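Gutus Wrist Sleeve and Cable Kit for two-armed home builds

From the Bassey workshop shop pages

If you have got as far as hanging a pair of arms on a torso in your front room, you will already know that the wrists are where the trouble starts. Cables rub, fluff finds its way into every gap, and one fine evening a loop of wire catches on the corner of the furniture and the whole elbow goes with it. We went through a good deal of that ourselves at the Bassey workshop before we sat down and sewed the first Gutus sleeve, and we have been making them in small batches for other builders ever since.

The sleeve is a soft, black, ribbed tube that closes over the wrist end of the forearm and gathers loosely behind the fingers. It is meant to look a bit baggy, so please don't pull it tight! The spare folds are what let the wrist turn all the way in both directions without the cloth tugging at the hand, and people who trim them off nearly always write to us a week later asking for another one.

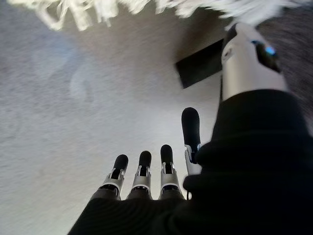 Right hand open over a pale gray surface, with the covering gathered behind the fingers.

The kit was drawn up around the Vinddale forearm, which a lot of our customers use, but it will go on most arms of a similar girth. Measure at the thickest point beyond the wrist joint and compare it with the fitting sheet we pack in the box. If you fall between two sizes, take the larger one and use the inner tie.

What comes in the box

2 wrist sleeves, left and right (they are not the same, look for the stitched mark inside the cuff)
2 inner ties
10 soft cable clips
1 length of cable wrap, 900 mm, to be cut as you need it
1 fitting sheet, printed both sides

Everything together weighs next to nothing, and fitting a pair took us 26 minutes the last time we did it from bare arms, with the kettle on in the middle.

Fitting, and a word about cables

Switch the arms off at the supply and let them hang. Slide the sleeve on from the finger end, cuff first, and work it back a little at a time. Clip the cable at the wrist before you clip it anywhere else, then bend the wrist as far as it goes by hand and see how much slack it asks for. Leave that much and a touch more. 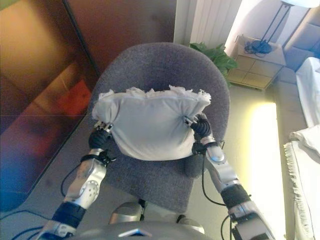
Cable slack is the thing we are asked about most, and we would always sooner see too much than too little while you are still finding out how your arms like to move. Two arms reaching in towards one another need more room than you would guess from the bench. With both hands on a bundle of cloth on a chair seat, say, the wrist cables hang down in loops beside the work, and you can see straight away where a clip or a turn of wrap would help. Try a few ordinary household jobs like that one, watch where the loops go, and only then cut the wrap to length. You can't put it back once it is cut (we have a drawer full of short bits to prove it).

Working with soft things

Blankets and cushions are lovely things to practise on and they shed terribly. The cuff sits just behind the finger bases so that the fingers themselves stay clear, and any lights on your hand will still show as long as you roll the edge back below them. 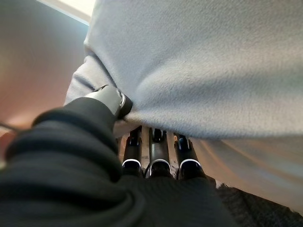
Fleece held between thumb and fingers, the light bands clear of the sleeve.

Washing

Take the clips off first. Cool hand wash, squeeze in a towel, dry flat. Please keep the sleeves out of the tumble dryer, as the ribbing goes hard and never quite forgives you.

Ordering

Sleeves are sewn to order at Bassey and usually leave us within 3 weeks, a bit longer in December. Single left or right sleeves can be had as spares, and so can the clips. If you are building on the older Pruvdale wrist, put that in the order note and we will cut the cuff a little wider at no extra charge.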